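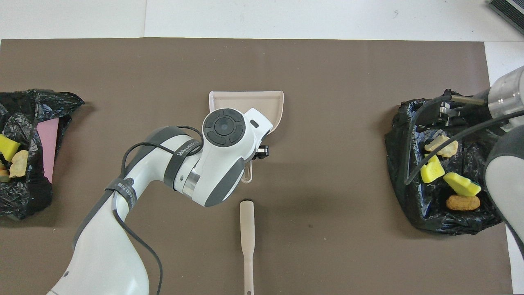 Bin bags that won't stay open are my problem, and I've now spent far more evenings on it than I'd like to admit, so I'm opening a proper ticket instead of grumbling at the bin. The bags are the black Pirkden ones from your shop, and I use them lying down on the big table at our repair and craft afternoons, where people bring everything from torn cushions to their own snacks. The bags go one at each side of the brown mat, with the beige dustpan and its brush in the middle so people can reach them from either end. By the time we tidy up there's a lovely mix to get rid of (bits of yellow foam, a crumpled crisp or something like it, you know the sort of thing) and it all wants to go straight in. With the plastic folded back around the mouth it's fine. When it isn't folded back, the mouth flops shut the second anything touches it and half the load ends up on the mat again.

Ticket opened by: Florencio Requena
Shop: Trunitz Household
Opened: July 13, 2022
Products: Pirkden black bin bags; Stivavness dustpan and brush
Status when opened: New
Priority: Normal (I wanted to pick "mildly annoying" but it wasn't on the list)

What happens

There are really two things going on and I'm not sure whether they belong together, so tell me if you'd like them split up.

First, the bags. I tear one off, rub the top between my fingers to get it open, give it a good shake, lay it down and pull the mouth wide. It stays like that for a bit and then the top layer sinks down on to the bottom one. The plastic is quite glossy and slippery, so the two layers slide together and then seem to want to stay together. Tipping a dustpan into that is like trying to post a parcel through a letterbox.

Second, the dustpan. The big pieces slide off it without any bother. The tiny crumbs and the foam dust cling to the scoop, mostly up by the raised bit at the back, and I have to bang it on the inside of the bag to shift them. And of course banging it is what makes the bag close up. So you see why I've put them in the same ticket!

What I've already tried

Standing the bags up in cardboard boxes. Works, but then they're too tall for the table, and on the floor they get kicked.

Clothes pegs on the rim. The pegs are too heavy and pull the mouth down faster than it would have gone by itself.

Opening both bags out before we start. Better than doing it at the end, when everyone is holding something and wants somewhere to drop it. They'd sunk again by the time we got to them, though.

A different roll. I opened the second one from the same order to see if I'd just had a dud. Same thing, so I don't think it's a faulty roll.

Wiping the dustpan with a damp cloth and drying it first. No change that I could see with the big bits, possibly a little better with the dust, but I wouldn't swear to it.

Reply from Benedikt Hellwig, Trunitz customer help

Hello Florencio, thank you for the long description, it saves me asking. I don't think anything is wrong with the bags as such. They're meant for lining a bin, where the bin holds the mouth for you. Could you try three things for me and write back? Fold the rim outwards by about a hand's width all the way round, so there's a cuff. Put one of the heavier bits of rubbish in at the back before anything light goes in. And for the dustpan, please wash it in warm water with a drop of washing-up liquid and let it dry by itself, don't rub it with a cloth. Rubbing plastic dry builds up static and that will make the dust stick. Let me know as well what size bags you have, as we sell two.

Update from me, same evening

Right, that's embarrassing, I've been drying it with a tea towel every single time and giving it a good polish while I was at it. Washed it and left it on the draining board. The bags are the larger size, by the way. I've still got the wrapper.

I did a trial run on the kitchen floor with toast crumbs and a cut-up washing-up sponge. The cuff makes a huge difference. I timed it out of curiosity and the bag without a cuff had closed up after 11 minutes, while the one with a cuff was still gaping when I went off to bed. I made the cuff too narrow on the first go and it unrolled itself, so a hand's width is right, don't skimp.

Update from me, after the next craft afternoon

Did it properly this time, on the table, with the mat down and everybody's leftovers. Both bags went down with the rims turned back, one at each end.

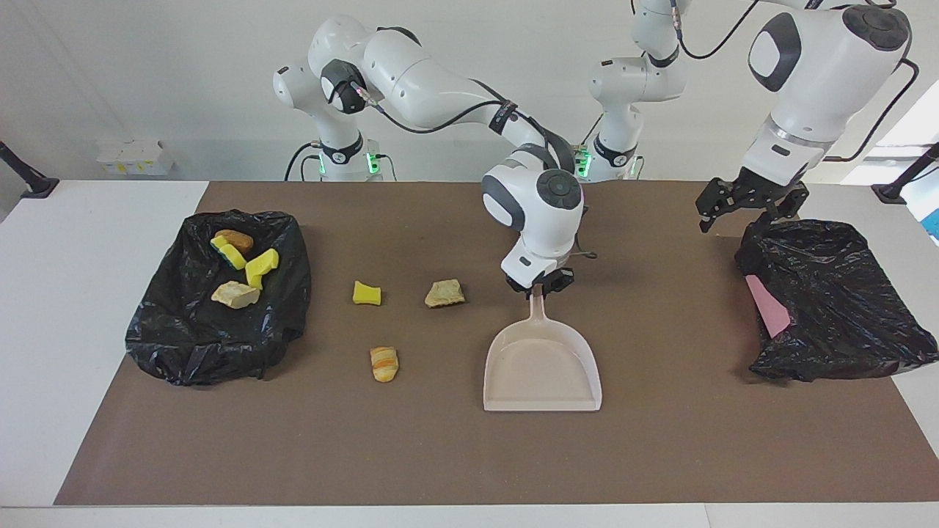
Dustpan flat on the mat, left-hand bag opened out, and a few bits lying between the two.

The bread roll sort of thing at the back of the left bag is what I mean by a heavier bit, and the sponges can go in front of it. I'm a bit fussy about that now – if the light foam goes in first, I find it rides up against the top layer. The other thing I've learnt is to set the pan down flat with the wide edge towards the front before sweeping. I used to hold it at a slant in mid-air, like a tray, and then wonder why I was chasing crumbs.

Where I've got to:

Bags: sorted, as far as I'm concerned. Cuff first, something with a bit of weight in at the back, then the rest.

Dustpan: better, but not cured. The scoop came away nearly clean with the bigger stuff, and the foam dust still hangs about at the back corners. I've stopped banging it and tap it with the brush handle instead, which does the job without knocking the bag.

Brush: no complaints at all. I hang it up by the hole in the handle after each session and the bristles have kept their shape.

One new question. A friend of mine swears by the Stöcker bag frame, the folding thing you stretch the rim over. Would it take the larger Pirkden bags lying on their side, or is it only for standing them up? I don't want to buy 2 of them and find they tip over.

Reply from Benedikt Hellwig

Glad the cuff worked. The frame is made for standing up and I wouldn't lay it down, the legs stick out on one side and would wobble on a table. If you want something firmer, cut a strip of card as long as the mouth is wide and tuck it under the fold along the top. It costs nothing and you can use it again. About the dust in the corners, a wipe with a slightly damp cloth just before use (damp, and please leave it damp) should calm the static for the length of one tidy-up. If it doesn't, I'm happy to exchange the pan, you're well within the return period.

Update from me

Card strip tried, using the side of a cereal box. It's brilliant on the left bag. On the right one I cut it too long and it popped out and took the fold with it, so I've trimmed that by 4 centimetres and will see how it goes next time.

The damp cloth works too, though you do end up with a faint grey smear of foam dust to rinse off afterwards. I can live with that. No need for an exchange, thanks, I like this pan. It has a nice wide edge and the old one had a corner missing.

Could you pass something on to whoever writes the wrappers? The Pirkden one only shows a bag in a bin. A little drawing of the folded rim would have saved me a few evenings on my hands and knees. Also the perforation on the second roll is a bit stubborn and I tore one bag down the side getting it off, but that's one bag and I may have been in a mood.

Reply from Benedikt Hellwig

I'll pass on the note about the wrapper. For the stubborn perforation, fold the bag over along the dotted line and press it with your thumbnail before pulling. I'm setting this to solved, but the ticket stays open for replies for another 11 days in case the right-hand strip misbehaves.

Last update from me

Trimmed strip stayed in for the whole afternoon. Happy for you to close it.

Status: Solved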